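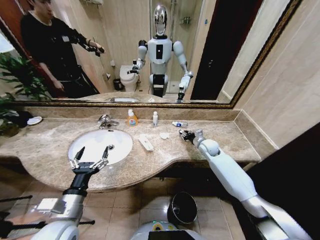 Ilham Ismail wrote under my last puzzle post that sorting by color before the border is done is a waste of an evening, and that anyone who does it should try sorting by shape once and see. I said I would try it. It took me most of the winter to get to it, but I now have two puzzles done that way and some notes.

First puzzle was the Fosaretti harbor, 1000 pieces, bought used. I had done it before, four years ago, by my usual method. My usual method is edges first, then piles by color on baking sheets, then whatever section looks easiest. I don't remember how long it took the first time. I remember the sky, and that I left it for last and nearly gave it back unfinished.

This time I did the border and then sorted everything left into six trays by shape. Two knobs opposite, two knobs side by side, three knobs, one knob, four knobs, no knobs. The last two trays had very little in them. The first tray had so much that I had to move it into the lid of the box.

For the boats and the buildings, shape sorting was slower. There is plenty of printed detail to go on in those parts, and having the red hull pieces spread over six trays meant I kept getting up to look in all of them. For the sky it was much faster. I could look at a gap, see that it wanted three knobs, and only try the pieces in that tray. I finished the sky in 19 days, at an hour or less a day after supper.

So Ilham is half right, in my opinion. Colors for the busy parts, shapes for the plain parts.
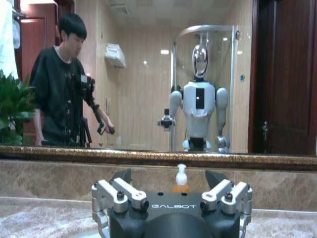 The second puzzle

I wanted to test this on something smaller, and my sister had a Cruzado I hadn't done. It's a vegetable stall. The box says 500 pieces. There were 501, the extra one being a bit of dark green edge that belongs to some other puzzle. I tried it in every possible place before I accepted that. It is now in an envelope in the drawer in case anybody is missing it.

I sorted this one by color until the tomatoes, peppers and onions were done, then put the rest into shape trays. The rest was mostly awning and pavement. It went well and I would do it again. The Cruzado cut is more regular than the Fosaretti, so more pieces fall into the plain two-knob tray, and that takes away some of the benefit. With a very irregular cut I think you could skip the trays and just use your eyes.

The fit is looser than I like. You can't pick up a finished section and slide it across the table without it coming apart. I used a thin cutting board to move things.
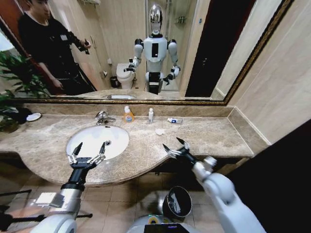
Next on the shelf is a Hornis, and I have been putting it off. It's a photograph of a hotel lobby and most of the lower half is stone floor. I have done stone before and it's worse than sky. Sky at least gets lighter toward the bottom in most puzzles. Take a marble counter like the one in front of that mirror, all beige and brown, and cut it into little pieces, and you would have color changes on every piece that tell you nothing about where it goes. The white basin would be done in one sitting. After that it would be trays to the end.

I will probably do the Hornis floor in strips from the border inward. The box picture is small and printed darker than the pieces, so I don't expect much help from it. I may turn the box upside down and work without it for the floor.

Two practical things I was asked in the comments. The trays are Balier drawer dividers, the shallow kind, and they stack if you don't overfill them. And yes, I do glue some puzzles, but only ones with a missing piece, which I wouldn't pass on to anyone anyway. The harbor is complete and going back to the thrift store in March unless somebody here wants it. Leave a comment if you do. I'll cover the postage.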